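Bamorico pad separation fault

The Bamorico pad separation fault was a defect in the hand-held grippers used by the Bamorico project to record demonstrations for training robot arms. It caused the soft finger pads to come away from their mounting plates at the lower edge. The fault was first reported in August and led to the withdrawal of 734 recordings.

Background

Bamorico recorded short tabletop tasks at two sites, Plellmont and Baloyi. Operators picked up and moved food items, dishes and small containers with a two-fingered gripper carrying a camera and a square marker on each finger. The width of the grip was worked out from the distance between the two markers, so any movement between pad and plate went unnoticed by the software.
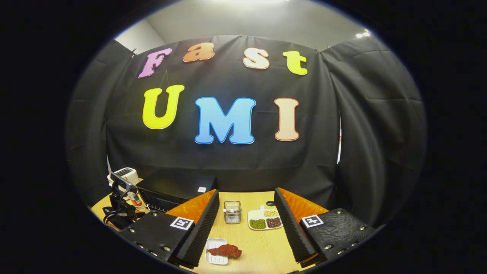

Operators at Plellmont had complained of dropped items for several weeks before the cause was found. The drops were first put down to tired hands, and one gripper was returned to use twice after its screws were tightened. Iulian Enache, a technician at the site, then pressed a pad sideways by hand and found that it slid on its plate. The adhesive had softened under repeated cleaning with solvent wipes.

Effects

A slipping pad let an object turn in the grip while the recorded width stayed the same. Arms trained on the recordings closed too lightly on flat dishes and let them fall. During a trial at Baloyi, a dish broke on the floor and an operator was cut on the hand - the only injury linked to the fault. 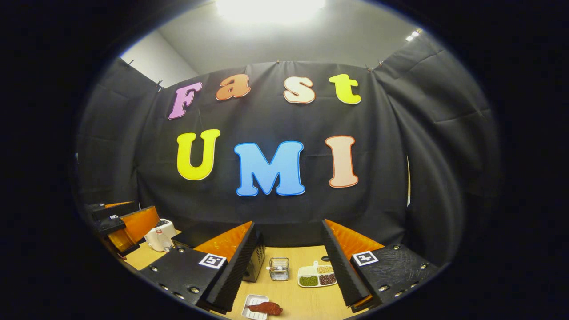 Hand-held gripper with orange soft pads and square markers on its fingers.

Response

The project checked 1,098 recordings and kept those in which no slip could be found. Sarnora, which supplied the pads, changed the adhesive and added a lip to the lower edge of the plate. Solvent wipes were replaced with a damp cloth. A pad check every 20 recordings became a standing rule on 10 June 2018 - the earlier instructions had called for one only when a pad was changed. In all, 81 pads were replaced, most of them at Plellmont.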